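Informe de avance para la dirección de Bronard
Proyecto: automatización del puesto de preparación, comedor de Porkton
Redactado por Damian Czerwiński

En febrero hemos terminado la segunda fase. El brazo ha hecho 583 intentos de agarre con piezas de ensayo, de los cuales 228 corresponden a envases y recipientes. Quedan 103 intentos por revisar, y esta tarea la lleva Yuzhen Ren.

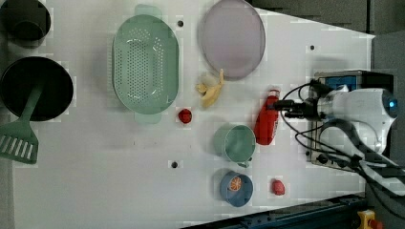
Mesa de ensayo: el brazo con la pinza junto a la botella de ketchup.

En cuanto al personal, el cambio principal es de horario. Haiyan Ren y Prasetyo Lubis dejan de montar las bandejas a las seis de la mañana y pasan a supervisar el puesto. Los dos han pedido más formación sobre la parada de emergencia, y considero que tienen razón: una sesión fue poco. También preocupa a los compañeros quién responde cuando el brazo se detiene en hora de servicio. Este punto no está todavía resuelto.

No se prevé reducir la plantilla. Solicitamos mantener el presupuesto aprobado y añadir 2 jornadas de formación, que impartiría Leif Hallgrímsson en el mismo comedor.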